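Open day walk-through checklist, with my comments
Washroom demo bay, Werville training hall
June 2023
Filled in by Hollis Benavides (site safety rep, second year running)

Hi all, this is the same form we used last time, with my notes typed in under each item. Sorry for the length. Ottmar asked for "comments where useful" and I've never been good at keeping those short! Marks are OK, FIX (before doors open) or WATCH (fine, but keep an eye on it during the day).

1. Access and floor

1.1 Main entrance clear, doors open fully: OK
Both leaves swing right back. The mat is new and sits flat, thank goodness.

1.2 Walkway at least as wide as marked on the plan: OK
I walked it with Sioned pushing her trolley and we got through without touching anything.

1.3 Cables taped or covered: FIX
There's a black cable lying across the floor on the right-hand side of the demo bay. It wants a cover strip, or it can go back along the wall, I don't mind which. Gerrit has the good strips in his van (the yellow ones, not the ones that curl).

1.4 Loose items off the floor: FIX
I found a small green bottle on the floor between the toilets. Pick it up, please, and whoever it belongs to can put a name on it. Same for the dark bag beside the big cardboard box. Bags go in the cloakroom on the day, mine included.

1.5 Packaging removed: FIX
The big box can stay until set-up is finished, but it has to be out of the bay before visitors come in. It has become a shelf already, with a plastic bag and scrunched-up paper on top. Flatten it and take it to the cage out back.

2. Demonstration area

2.1 Fixtures stable: OK
I leaned on every toilet in the row and none of them shifted. Zesier's fitter left the paperwork with Friederike, job number 813, so if anybody asks, it's in her blue binder.

2.2 Fixtures clearly for display: WATCH
You'll laugh, but please put the "display only, not plumbed" sign back up. We had a close call with a small boy at the last open day and I'm not doing that again. The real washrooms are past the coffee table on the left, and I'd like a second arrow at the corner.

2.3 Consumables topped up: OK
Plenty of toilet paper for the changing-the-roll task. Keep the spare rolls in the cupboard, and swap out any that get squashed, because a flat roll slips and then people squeeze harder than they need to.
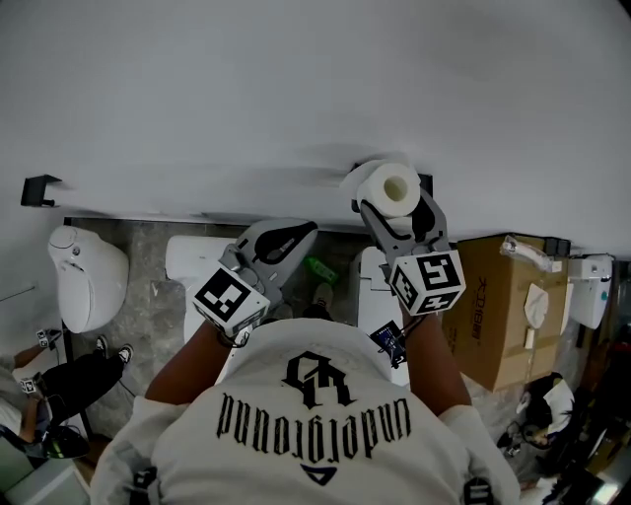 2.4 Demonstrators have room to work: WATCH
Two people in the bay is comfortable and three is a crowd. If one of you is sitting down low by the wall, call out before you stand up, and the person with the grippers stops until you're clear. We tried it both ways and calling out felt silly for the first five minutes and then perfectly normal.

3. Hand-held grippers

3.1 Finger pads seated, no splits: OK
Checked with the Traso people. They've brought a packet of spares, which I was very pleased to see.

3.2 Marker cubes tight: OK
Give each one a gentle wiggle at every changeover. If it moves, it goes back to the bench and you use the other set.

3.3 Circuit boards and leads secure: WATCH
Anything with a lead near the wrist can snag on the paper holders. Route it up the arm when you can, and no lanyards please! I wore mine in and hooked it within a minute.

3.4 Sleeves, straps and laces: OK
Sleeves pushed up past the wrist, straps tucked in, laces tied. Closed shoes only in the bay. Sneakers are fine.

3.5 Visitors trying the grippers: WATCH
One visitor at a time, with a demonstrator standing beside them. Kids under 11 can have a go with a parent's hand on the grip too. Ottmar thinks this is over-cautious and he's welcome to come and argue with me over a muffin.

4. People and emergencies

4.1 Headcount: OK
Hall limit is 200 and we've got 46 booked for the morning session. The afternoon list is still with Friederike.

4.2 First aid kit: FIX
Kit is there but low on plasters. Sioned is picking some up on her way in.

4.3 Extinguisher and exit signs: OK
All in date. The next service is September.

4.4 Hand hygiene: OK
Sanitizer at both ends of the bay. Wipe down the grips between visitors.

5. Left over

The Ghasemi stand next door would like to borrow our extension lead. Fine by me as long as it's the heavy one and it comes back. I'll go over all the FIX items once more before the doors open, so if you've done one, put your initials beside it on the copy taped to the kitchen door.

Hollis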